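Speaker notes, Bandcombe meetup, Thu 12 August
The hand-held gripper kit: is it worth your money?

(Wait for the coffee line to settle. Laptop on the left, clicker in the right hand, water where I can't knock it over.)

Hi everybody! So tonight I'm going to talk about the Kakside kit, the pair of hand-held grippers you use to record demonstrations for a robot arm. I've been reviewing it on and off since April and I have opinions, some of them grumpy. Next three slides are the work itself, then we'll get into money. 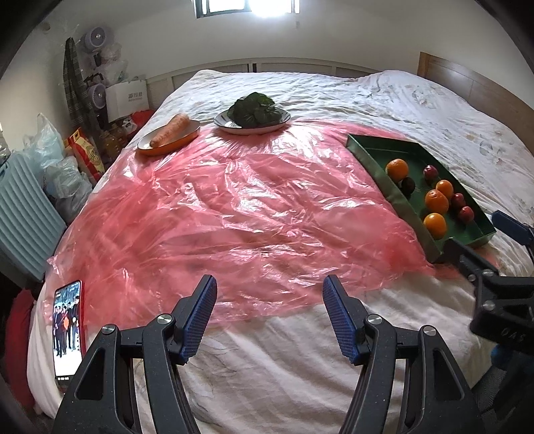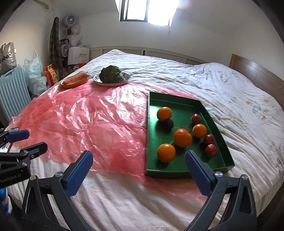
Same tray, same oranges, keep clicking.
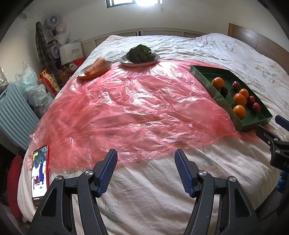
OK, so what do you get when you order? The basic package is 2 grippers, a case, a charger, and a login for the Ichikawa upload service. The service is free for the first 100 recordings and after that you pay by the month. (Pause. Somebody always groans. Let them groan.)

I'll start with what I like, and I like a lot! I had it out of the case and recording before lunch on the first day, and I'm a person who once lost a weekend to a printer driver. The grip feels natural after a few tries. You squeeze, the fingers close, you let go, they open, and your hand figures out the rest. My first takes were terrible, all jerky and rushed, like I was trying to beat somebody to the last cookie. Slow down. If you remember one piece of advice from tonight, slow down on the approach and don't stop dead before you grab.

Second thing I like is that I can take it places. A full arm on a bench stays on the bench. With this you can go to a kitchen, an office, a bedroom, wherever you want your robot to work someday, and that variety is what I was paying for in the first place.

(Ask: who here has recorded demos by driving an arm remotely? Show of hands. If it's most of the room, skip the next paragraph.)

For anyone who hasn't, driving an arm remotely is slow going and tiring. Picking up a piece of fruit by hand takes a moment. Doing it through a joystick takes me so long I start thinking about dinner.

Now the grumpy part. My total was 141 recordings, and the upload choked on the long ones. It would get almost to the end, think about it, and start over. Support did write back quickly and they were nice, but the fix was "make shorter recordings," and I'd like a better fix than that. Also, the manual. The calibration page sends you to a section that doesn't exist. I got through it by guessing, and then I found a very good walkthrough on the Trirndale forum, so go there first. Link's on the handout.

And your wrists will notice! Two hands, both holding a tool out in front of you, over and over. I take a break after each batch now and I set a timer for it, otherwise I just keep going and then complain all evening.

Shiny stuff is worth a word too. Crinkly plastic, glossy dishes, a bright window behind your objects, all of that makes for harder footage. I leave some of it in on purpose. Real homes have glare, and I want my training set to have it too. If you're just starting, pull the curtain and do an easy batch first.

(Check time. If running long, drop the battery story.)

Battery story: I forgot to charge the right-hand one and recorded a whole batch with only the left one saving. The warning light is tiny. Kakside, if you're reading these notes online, bigger light please!

So would I buy it again? Yes, for the hardware. For the upload service I'd stay on the free part until the long-recording problem is sorted out, and keep copies on your own drive.

Questions now, and the spare pair is on the back table for anyone who wants to try it. Door code for the parking lot is 1907.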